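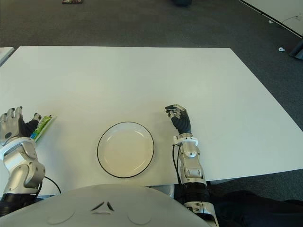

広場の名前を変えることに賛成か反対かより、誰がいつ決めたことになっているのかを先に書いてほしい、という感想が中間発表のあとに届いた。賛否の割合から書き始めていたため、読む側には決定の手続きが見えにくかったようである。最終報告では順序を入れ替え、手続きの経過を先に置いた。

広場改称をめぐる投稿と議会記録の比較
課題研究 最終報告
提出日 2025年4月4日

1. 研究の目的

Tredlow市では、市庁舎前の「市場広場」を「共和広場」に改める案が市議会に出され、9月の本会議で可決された。可決の前後には、議員、政党支部、住民がSNSに多くの投稿をした。その中には「住民の要望で実現した」「長年の空白をわが党が終わらせた」「議論なしに決まった」など、互いに合わない説明が並んでいた。

私たちの班は、投稿に書かれた経過の説明が、公開されている議会の記録とどの程度一致するかを調べた。改称そのものの是非は扱わない。班員は4名で、投稿の収集、記録の読み取り、照合、執筆を分担した。

2. 改称が決まるまでの経過

市議会の会議録と広報紙から確認できた経過は次のとおりである。

最初に名称の変更が話題になったのは、広場の石畳の改修予算を審議した委員会である。このとき改称は質問の一つとして出ただけで、市側は「現時点で予定はない」と答えている。

その後、改称を求める署名が市に提出された。受理の記録には3,000筆とある。署名の内訳に市外の住民が含まれるかどうかは、記録からは分からない。同じ時期に、広場に面した商店の連名で、現在の名前を残すよう求める要望書も出ている。要望書に署名数の記載はない。

改称案は与党会派と無所属議員の共同提案として議会に出された。委員会では公聴の機会を設けるかどうかが議論になり、隣のFlendby町が通りの名称変更の際に住民説明会を開いた例が紹介された。結果として説明会は一度開かれ、その概要が委員会資料に添付されている。説明会の開催は平日の午後で、時間帯に対する苦情が資料の末尾に載っていた。

本会議では賛成多数で可決された。標識の掛け替えと式典の費用は別の議案として扱われ、こちらは修正のうえで可決されている。

3. 方法

3-1 投稿の収集

対象は、改称案の提出から可決後の式典までの期間に公開された投稿とした。広場の旧名か新名を含み、経過について何らかの説明をしているものに限った。感想だけの投稿、式典の様子を伝えるだけの投稿は除いた。

収集には学内で使える検索ツールJiaを用いた。重複と転載を除いた結果、対象は310件となった。議員本人と政党支部の投稿は「政治側」、それ以外は「一般」に分けた。匿名のアカウントで所属が推測できるものもあったが、本人が明らかにしていない場合は一般に入れた。

3-2 会議録の読み取り

会議録は市のウェブサイトで公開されているものを使った。発言の要点、提案者、採決の結果を表に書き出し、班員二人が別々に読んで食い違う箇所を話し合った。委員会の会議録には要約しかない回があり、その部分は広報紙の記事で補った。

3-3 照合

投稿の説明を「一致」「一部一致」「不一致」「確認できない」に分けた。たとえば「住民の要望で実現した」という説明は、署名の提出が確認できる一方、現在の名前を残す要望書も出ているため、一部一致とした。「議論なしに決まった」は、委員会での審議と説明会の記録があるため不一致とした。

判定に迷った投稿には印をつけ、週に一度の打ち合わせでまとめて検討した。

4. 結果

4-1 出典のある投稿は少なかった

会議録、広報紙、報道のいずれかを出典として示した投稿は31件で、全体の1割にとどまった。出典がある投稿は「一致」と判定されたものが多かったが、会議録へのリンクを付けながら別の回の内容を書いている投稿も見つかった。

出典として使われた報道では、地域紙「Drelitz」の記事が目立った。この記事は可決の翌日に出たもので、見出しでは与党会派の提案とされ、本文では共同提案と書かれている。投稿の多くは見出しの表現を引き継いでおり、無所属議員が提案者に入っていたことに触れたものは少なかった。

4-2 政治側の投稿

政治側の投稿には、自分の会派の役割を大きく書く傾向があった。与党側の投稿では「約束を果たした」という言い方が繰り返されていたが、私たちが確認した範囲では、直近の選挙の公約集に広場の改称は載っていなかった。口頭での約束があった可能性は残るので、この説明は「確認できない」に分類した。

野党側の投稿では、式典の費用と改称の費用が一つにまとめて書かれることが多かった。議案は別々であり、野党会派の一部は式典費用の修正案に賛成している。この点を書いた投稿は、修正案を出した会派のものに偏っていた。

古い写真を付けた投稿もあった。旗を掲げた広場の写真に「改称の日」と書かれていたが、改修前の石畳が写っており、式典当日のものとは考えにくい。写真の真偽は今回の判定の対象に入れていないが、同じ写真が複数のアカウントで使われていたため記録しておく。

4-3 一般の投稿

一般の投稿では、手続きよりも名前の由来に関する説明が多かった。「市場広場は戦前からの名前である」という説明と「戦後についた名前である」という説明の両方があり、市の資料では古い地図に別の呼び名があることまでしか確認できなかった。市立図書館の郷土資料室にも問い合わせたが、報告の締め切りまでに回答を受け取れなかった。

Flendby町の例を挙げて、Tredlow市も同じように住民投票をすべきだったとする投稿が見られた。Flendby町で行われたのは説明会であり、住民投票の記録は見つからない。この誤りは最初の投稿から短い間に広がっており、訂正の返信がついたあとも元の投稿は残っていた。

5. 考察

投稿と記録が合わない原因を、故意の誇張だけで説明するのは難しい。提案、署名、説明会、費用の議案が別々に進んだため、一つの場面だけを見た人には、その場面が決定の全体に見えた可能性がある。会議録の公開が可決のあとになったことも影響したと考えられる。議論が活発な時期に、参照できる公式の記録が広報紙の短い記事しかなかった。

政治側の投稿については、別の見方もできる。会派は議案の内容を最初から知っているので、記録の公開を待たずに正確な経過を書けたはずである。それでも提案者の一部が省かれていたことは、読み手に成果を印象づける目的と関係していると思われる。ただし、文字数の制限がある投稿で全員の名前を挙げることは現実的でないという意見が班の中にもあり、結論はまとまらなかった。

中間発表では「不一致の投稿が多いほど住民の関心が低い」という仮説を立てたが、これは取り下げた。関心の高さを測る方法を用意していなかったためである。

6. 限界と反省

検索語に広場の名前を使ったので、「あの広場」「庁舎前」などと書いた投稿は集められていない。削除された投稿も含まれない。会議録の要約部分では、実際に誰がどの順で発言したのかが分からず、審議が十分だったかどうかは判断できなかった。

判定の基準は作業の途中で一度変えた。「一部一致」の幅が広すぎたためで、変更前に判定した分はすべてやり直した。最初に少数の投稿で試しておけば、この作業は避けられた。

分担にも偏りが出た。照合の担当に作業が集中し、収集の担当は後半に手が空いた。打ち合わせの記録は共有フォルダに残したが、判定を変えた理由まで書いていない回がある。

7. 今後の作業

式典費用の決算が公開されたら、議案の金額と比べる予定である。郷土資料室から回答があった場合は、4-3の由来に関する部分を書き直す。判定表は個人のアカウント名を除いた形で研究室の棚に置いてあり、授業の履修者は閲覧できる。

資料
Tredlow市議会 会議録(本会議、委員会)
Tredlow市 広報紙
Flendby町 説明会の開催案内と概要
地域紙「Drelitz」 改称に関する記事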